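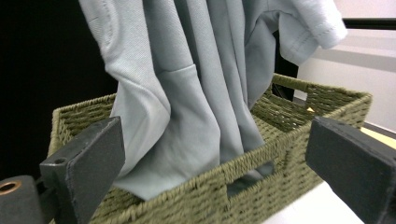

Issue 23, page 2

Before we sign for the folding cell

The quote from Lodiro is sitting in the shared folder, and I'd ask everyone at Lenddale with a say in next year's equipment money to read it before the December meeting. Read the back pages as well. The front page is very handsome and has the word "turnkey" on it, and I have been in laundries long enough to reach for my wallet and hold on to it when I see that word.

For those who missed the spring round, the proposal is a two-arm cell called Pradia that takes clean garments out of a basket, lays them on a table, folds them and stacks them. The arms are a known thing and the price for them is fair. I have no quarrel with the arms. What worries me is everything that has to happen before the arms are any use to us, and how little of it has a figure next to it.

Start with the teaching. Pradia learns from people doing the job with hand-held grippers, one in each hand, picking up shirts and putting them down again with two blunt black fingers where a thumb would be. Lodiro's quote has one line for this, "customer demonstrations", with a dash in the price column. A dash means we pay. It means our people, at our tables, on our hourly rate, with the ordinary work stacking up behind them.

How many demonstrations? The quote says "sufficient". I wrote and asked what sufficient was, and the answer that came back was 1612, the number used for a customer with one style of towel. We don't wash one style of towel. We wash polo shirts, tunics, aprons, the odd fleece, and things that come in with a name tape in the collar and a zip that has given up. If a towel takes 1612 goes, I would like somebody to put in writing what a knitted shirt takes, because a towel has four corners and they stay where you left them.

A shirt doesn't do that. Anybody who has tried to lift one out of a basket with a pair of these grippers will know the problem. You pinch what you think is the hem and up comes a sleeve, with the rest of it trailing back over the rim. Put it on the table and it lands in a heap, and now you have to find the hem all over again from the other side. By hand you'd shake it once and be done. With the grippers you can spend longer hunting for an edge than you would have spent folding the whole thing, and every second of that hunting is somebody's wages.

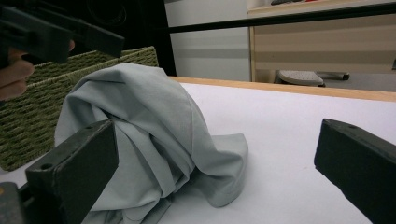
So my first request is that the hours go in the budget as hours. Give the teaching its own cost line, with cover for whoever is taken off the floor to do it, and then let us see what the payback date looks like. On the sheet we were shown in the spring, payback was worked out from the day the cell is switched on. Our costs start a good while before that.

My second request concerns the grippers themselves. The quote includes one pair. A second pair is more than 900 pounds, and that's without the mounts or the spare fingers, which are listed as "consumable". I'd like to know how consumable. If the fingers scuff or lose their grip after a few weeks on cotton, then they belong under running costs, next to needles and belts, and we need a yearly figure for them. One pair also means one person teaching at a time. The delivery plan assumes teaching goes on all through the working day, so either the plan is wrong or the parts list is.

Third, the table and the baskets. The trial arrangement uses a smooth white top and a woven basket with handle holes in it. Very nice, and nothing like the deep canvas trolleys we run here. I asked whether teaching done out of one sort of container would carry over to another and was told it "should largely transfer". That is a sentence with two escape hatches in it. If we have to change our trolleys to suit the machine, the price of new trolleys is part of the price of the machine. If we don't, then the teaching ought to be done with our trolleys from the first morning. Either will do me, but pick one before the order goes in.

The same goes for lighting and floor space. We have a corner in mind for the cell and it gets sun across it for half the day. Lodiro's site form asks for "even light". Blinds cost money, so does moving sockets, and I can't find either on the sheet.

Then there is the matter of leasing. Snorradóttir have offered to buy the cell and lease it to us, with the first review after a year. I was ready to dislike this and I find I only half dislike it. The monthly figure is higher than I'd want, but at least if the thing spends its first months dropping polo shirts we wouldn't own it outright. What I can't accept as drafted is clause 23, under which the recordings our own staff make stay with the supplier when the lease ends. We'd have paid for the hours, worked round the disruption, and then we'd hand over the lot and start from nothing with whoever came next. I'd want a full copy, in a form another supplier can open, and I'd want that before any deposit leaves the account.

I know how this reads. There are people on the floor who are keen on the cell, and they have a point about sore shoulders and about how hard it has been to fill the late shift. If the machine can take the plain work off them I'll be glad of it. I have also seen the demonstration clips, and the folding in them is good. All of them show a shirt that was already lying flat when the clip began. Getting it from the basket to flat is the bit we would be paying for, and it's the bit I haven't been shown.

What I'd put to the meeting is a small paid trial. One pair of grippers on hire, one garment type, our trolley, and a cap on staff hours agreed beforehand. At the end we get a count of how many shirts the arms took from trolley to folded stack without anyone stepping in, and the dropped ones are counted as well. Lodiro say a trial like that is "not their usual route". It may have to become their usual route if they want our order.

The quote, the lease draft and my marked-up copy of the payback sheet are all in the shared folder under Equipment. Please put comments on the sheet itself and don't email them to me, as I lost two people's notes that way last time. Comments close on Sunday night, and the papers go out the morning after.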